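4.2 Comparing the two grippers in simulation

We wanted to know whether swapping the hand changes anything when the controller stays put, so we ran Bellis and Uvemach on the same simulated arm, with the same Ikusmont controller and the same wrist view. Each gripper got 1,000 tries, and 900 of those used the room layouts from Section 3. The rest were odd layouts we'd built by hand, mostly because I kept thinking up nasty ones.

I'll admit I had a favourite going in. Bellis has a nice simple model and it loads quickly, whereas Uvemach took us up to 20 goes before the joints stopped shaking. Once it settled, though, it was a pleasure to work with – and it made me rather less sure of myself!

The wrist view gave us more bother than either hand. The fingers always take up part of it (Figure 3), and anything sitting low between them is mostly hidden. 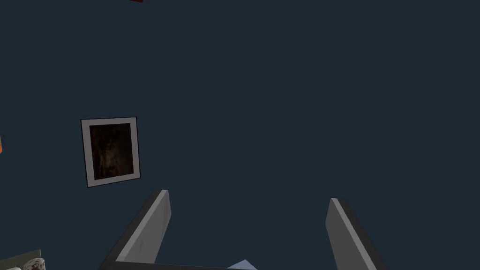
Figure 3. Simulated wrist view, with both fingers rising from the bottom and the corner of a pale blue object between them.

So we tried moving the camera back by 80 mm in the Prellarus settings, which helped with small items but made the far ones harder to pick out. We kept the old mount for the main runs and come back to the other one in Section 5.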